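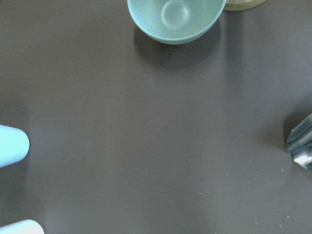
Vija Vanags told the Korimcombe residents' meeting that she could support the Sunwood plan if the parking were settled first. Her street already fills up by early evening, she said, and the drawings show 97 homes with 55 spaces.

The developer, Otulico, wants to build on the former bus depot in two stages. The first stage has 50 homes and a row of small shops facing Vītola Street. Buildings would be no taller than 4 stories. Work could begin in February if the city signs off on the drainage report. 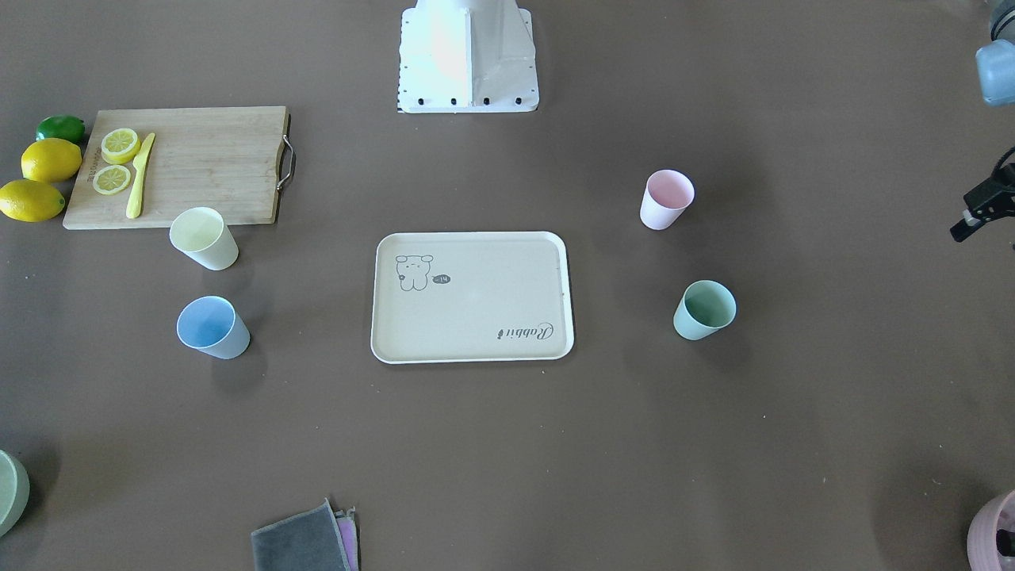 *By Darius Šimkus | 19 July 2022*

Otulico has agreed to pay for a new parking count before the next hearing. The count will cover evenings and weekends, which the first one left out. Written comments on the plan can be dropped off at the Korimcombe library desk. The drawings are on display there during regular hours.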